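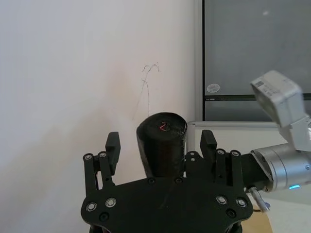

Where should a jar of toothpicks go when a kitchen's small things are sorted into colored bins?

Most people put it with the things that go out to the table, next to the salt and the napkins, and keep it away from the baking supplies.

4.2 Small jars in open bins

I'll admit I expected this to be the dull part of the study. We had 40 households, and in January I'd already spent weeks going through what they told us about drawers (see 4.1), so by the time I got to the open bins I was mostly hoping to be done quickly. Then I started reading the notes on toothpicks, and cloves, and cake candles, and all those other little things that live in a jar and get used a bit at a time, and I was hooked!

Some background first. Every household got the same bins and the same short talk from Annag Cairns or me. Yellow was for things you use while you're cooking, red was for things that go out to the table, and the big pale one was for whatever didn't fit either idea. We never told anybody which jar belonged where. They had 30 minutes, they could talk as much as they liked (they talked a lot), and they could change their minds right up to the end. At the Swanson apartments we did the sessions in the shared kitchen, and everywhere else we used the family's own table. 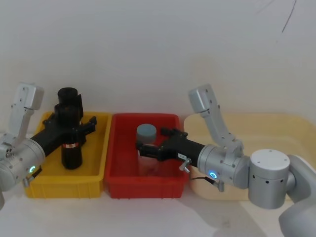
Figure 3. Yellow and red trays next to each other, with a clear lidded jar standing in the red one.

The arrangement in Figure 3 is the one I'd call the table reading of the rule. A jar of toothpicks comes out after the meal, people reach for it, and it goes back. But 19 of the households also used toothpicks for cooking, to test a cake or pin a stuffed chicken breast shut, and that's where the arguing began. One couple moved the same jar between yellow and red so many times that I stopped writing it down. What settled it for them was the lid. A jar you can open with one hand, they said, belongs where you cook, and theirs took two hands, so red it was. I love this kind of reasoning. It has very little to do with the rule we gave them and everything to do with standing at a stove holding a spoon.

Clear jars caused less trouble than tins, and I think the reason is pretty simple: you can see what you have. With tins, people opened them, looked, closed them, and then often forgot and opened them again. We had borrowed a set of Urnico tins for the sessions and I ended up putting paper labels on them halfway through, which Zihan Shao rightly pointed out makes the early sessions and the later ones hard to compare. I've kept them apart in the tables for that reason.

Then there's the question of how much room a jar gets. I had pictured full bins, with everything shoulder to shoulder. Plenty of people did fill theirs. Others gave a single jar a whole bin to itself and were perfectly happy, and when I asked if they wanted to add anything they looked at me as if I'd suggested filling the bathtub with forks. Jean Dow thinks this comes from having small children (a crowded bin gets tipped over). My own hunch is that people treat color as an address, and one resident is enough to make it a real one. We can't choose between the two with the notes we have.

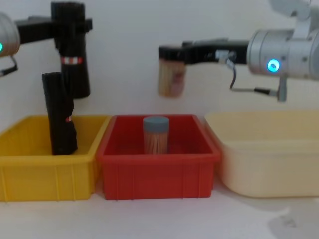

Ishbel Shearer, reading a draft of this section, objected that I'd made too much of color altogether. She keeps her toothpicks in whatever bin is closest to the dining room door, she wrote, and "you could paint it green tomorrow and I wouldn't move a thing." Fair enough, and I went back to the notes with her comment in mind. In 2 of the Swanson sessions we'd swapped the left and right bins by accident, and in both of them the table things still went into red, though one person grumbled about the reach. That's a tiny number of sessions, so please don't hang much on it. A proper test would move the bins around on purpose, and we'd want the labels on the tins from the first day.

The pale bin gets its own section (4.3), along with the birthday candles.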